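Wed 17 June
By Vivek Uniyal
4 min read

Progress report to the Bhardwaj fund: the Ondwood sorting room

When you gave us 4000 for the sorting room you asked for a report at the halfway point, "brief and frank." I can promise one of those.

The money was for three things: a proper surface to sort on, containers that close, and a system for small parts that a person could learn in one morning. At the time our system was a drawer. Everything that fell off, out of or from behind a donated toy went into it, and the drawer had opinions about being opened.

The surface is finished. We looked at a printed mat, priced it, and went and bought brown kraft paper and blue tape. The tape divides the paper into squares, more or less, and each job gets its own squares. The paper creases, mostly at the front where people lean, and a fresh sheet takes 16 minutes to lay if Stuart does it and rather longer if he is being helped. Your line for "work surface" is therefore badly underspent, and I'd like to talk about that further down.

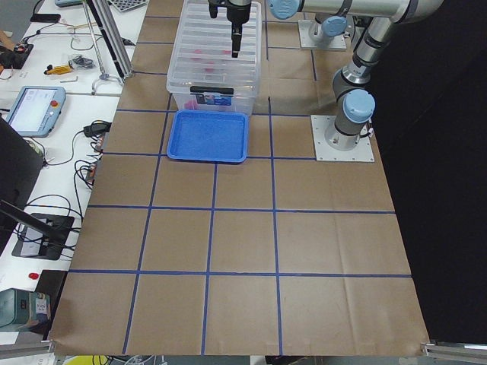
The taped grid, with a lidded bin at the back and a blue tray in front of it.

Containers took more arguing. The first lot, from Wiltitz, were handsome and solid gray, so finding anything meant opening all of them. We sent those back in week two and lost the delivery charge, which you will find in the accounts under "learning." The replacements are clear plastic with ribbed lids. The ribs blur whatever is inside, but you can tell red from not red through the top, and for our purposes that covers most of the day's questions. We now have 18 in use.

The trays are shallow and blue with a raised rim. Small things go in the tray first and into the bin second, and a bin doesn't get its lid until the tray beside it has been looked at. That rule is written on the wall in Stuart's capitals. It is still the rule most often broken, usually by me.

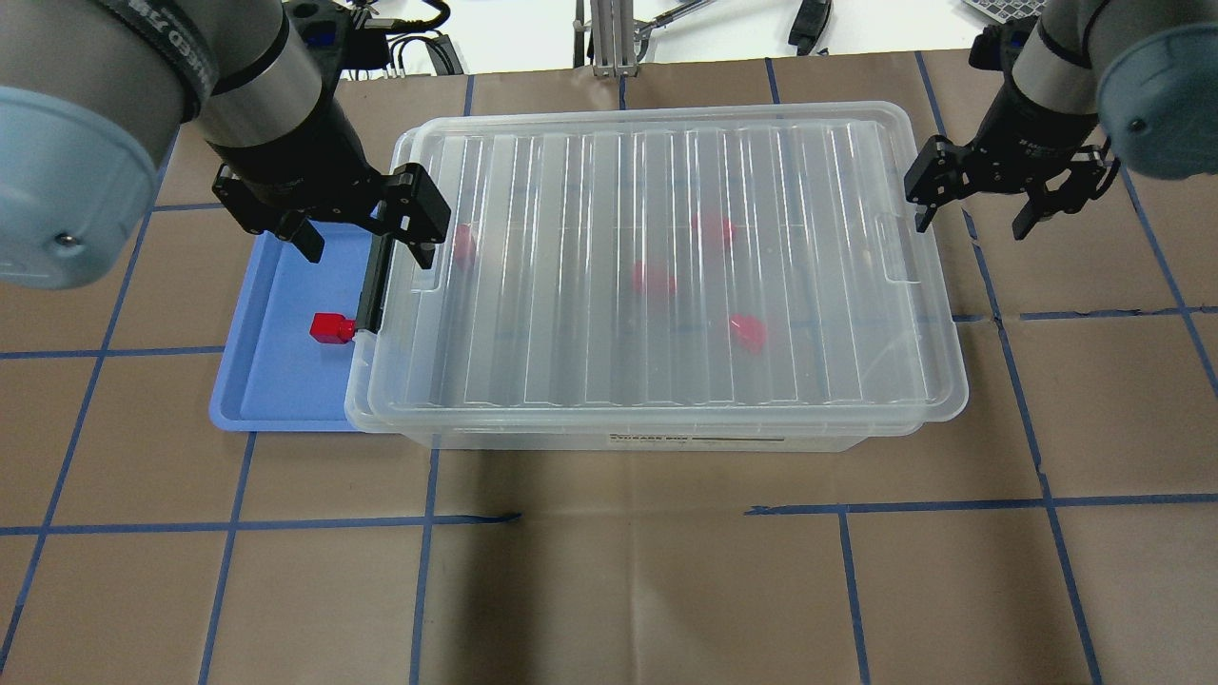

The bin and tray, close up

One small red piece in the tray, four red things under the lid. I bring it up as the whole rule in miniature: a stray like that is exactly what used to end up in the drawer, and the tray is where we want to catch it.

On numbers, we have sorted 341 sets since the start of the grant. The target was higher – you know this, you wrote it down. Two weeks went on the gray containers and the better part of another on deciding whether pink counts as red. (It does not. It has its own label. Feelings ran high.)

Still to do before the end of July:

Labels for the remaining bins. The Patix printer arrived without tape, and the tape arrived without the right width.
Shelving on the long wall. Quotes are in and none of them are funny.
A one-page guide for new sorters. Stuart's draft runs to six pages and has an appendix.

And the request. We would like to move what's left of the surface line over to shelving. The bins stack well enough, but the one you need is always at the bottom, and I am told my language has become an issue. Stuart Rowbotham has the revised figures and can send them the same day if you agree in principle.

The drawer is empty, by the way. We kept the drawer.

Contact: Vivek Uniyal, Ondwood sorting room | © Ondwood | Back to top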